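Cokirthorpe Automation Laboratory
Equipment Planning Group
Minutes of the meeting held Thursday, June 20, 2019

Present: Lerato Fourie (chair), Zanele Nkosi (minutes)

1. The minutes of the April meeting were approved with one correction to the Tsuchiya invoice number.

2. Hand-held grippers. Ms. Nkosi reported that kitchen appliance tasks are now being recorded with a gripper in each hand. The group discussed whether the next order should cover complete pairs or replacement fingers only.
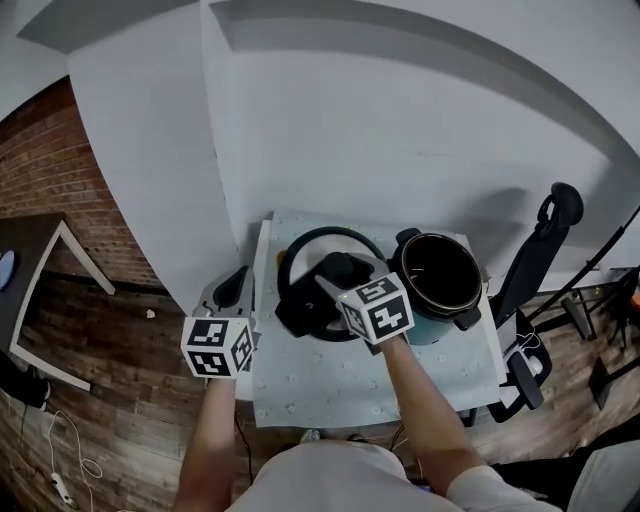
Ms. Fourie noted that Nikus has quoted 12 pairs at a total of $2,000, with delivery in 20 working days. Spare fingers would be charged separately. Agreed to order the pairs and to request a written price for 38 fingers.

3. Marker cubes. Agreed to continue printing these in house. Spending to be charged to the Ella project until the new budget code is open.

4. Robot arm. The Tsuchiya quotation does not include installation. Deferred.

Action: Ms. Nkosi to place the Nikus order and obtain a revised Tsuchiya quotation.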